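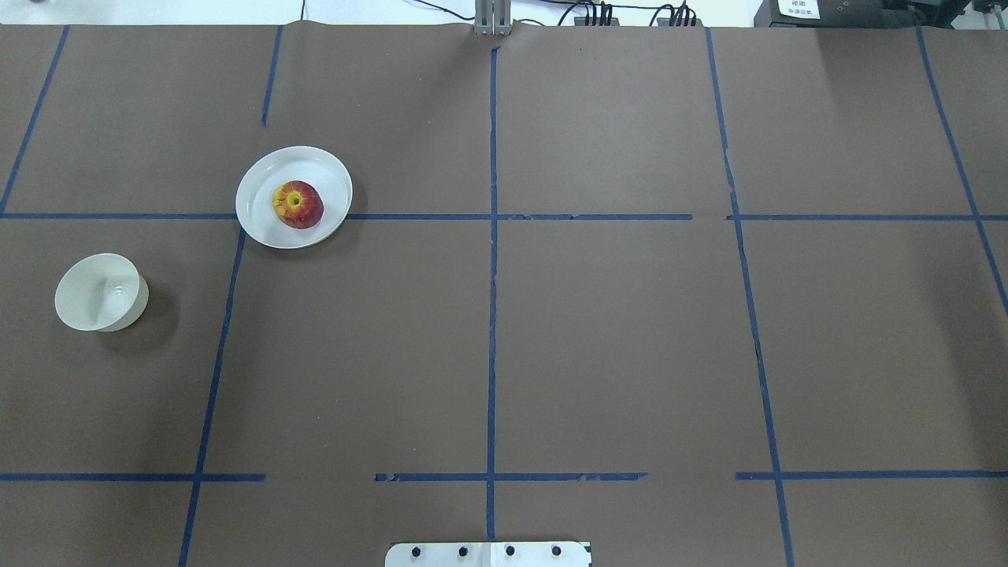

Notburga reckons the herd pathing in Beltetum is fixed as of the January build, and that I should stop logging it as open. I'm not convinced. She tested with 16 creatures on a flat map. Players won't keep 16 creatures on a flat map.

February 5, 2025

Ran the same build with 50 and then 300 in the pen, on the hill level. At 50 they follow the whistle properly, apart from the usual clump at the gate. At 300 the back half stops listening and just mills about. Frame time is fine, so I don't buy the "it's only performance" line. Smells like the follow order gets dropped when the queue fills up. Haven't proved that yet.

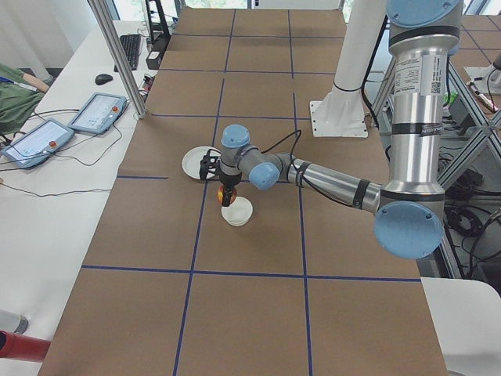
Table grid, blue tape on brown paper.

Growth system: Elfriede wants feeding to change a creature's colour as well as its size. Nice in the pitch, but I couldn't tell the stages apart on the small screen and I knew what I was looking for. Parked until someone who hasn't seen the design doc has a go.

Werkero importer — still eating the last animation on every rig. Their notes say it was sorted two versions back. It wasn't. Workaround is a dummy clip at the end, same as before.

Bug 473 (egg hatches inside wall) closed by Elfriede as "can't reproduce". Reproduced it twice before lunch by dropping the egg while turning. Reopened.

To do:

- log queue length at 300, hill level only
- ask Notburga for her save file
- try the Umon level with the old whistle range
- leave the gate alone until the queue thing is settled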